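# About Rendow

Rendow sorts things. We would love to have a grander line for the top of the page, and we once paid for a workshop to find one, but what came out of it was the word "sorts" in a nicer typeface. So we kept the word and took the typeface back.

We started in the back half of the old Girnau building, in a room that had been used to store folding chairs. Chih-ming Lui had spent eight years putting other people's stockrooms in order and was tired of doing it after the damage was done. Lertchai Luangrath taught second grade and had a classroom where 29 children put the scissors away, correctly, every day. They compared notes over a long lunch in July and decided that the grown-ups were the problem.

## What we do

We run short classes in putting things where they go. Schools send us teachers, shops send us stockroom staff, and now and then a family sends itself, usually in two cars. A class lasts 40 minutes. People ask for longer ones – we say no, and they go home and do the rest there.

We also put together bin sets for classrooms and small workrooms. The Warraich set is the plain one, and it outsells everything else we make. The Sistel set has labels. We think labels are a crutch, but customers like them and we like customers.

## How we think about bins

- Small bins beat big ones. A big bin is a drawer with no front, and you know what your drawers look like.
- Color does more work than writing. Most people will remember "the yellow one" long after they have forgotten what the sign said.
- Keep them in a row at the back, where a hand can reach them and an elbow can't.
- Leave the front of the table for whatever hasn't been put away yet. There will always be something.
- Start with one kind of object. Blocks are good. Paper clips are for people who have something to prove.

## The practice table

Every class begins at a wooden table with three small containers along the back and a few mint-green cubes. No sheet of instructions goes with it. Lertchai believes that a person's whole character comes out in the first two cubes; Chih-ming believes it's mostly breakfast.

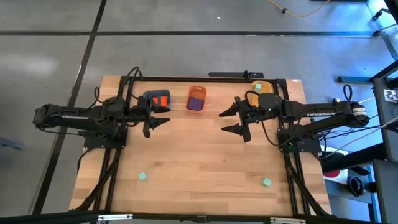

## Visiting

Come by on a weekday, and use the side door, as the front one sticks. Parking is behind the building, next to the Girnau sign we keep meaning to take down. If you're bringing a group of more than eight, write first so we can find the chairs. They were all in here when we moved in, and we put them away somewhere very sensible.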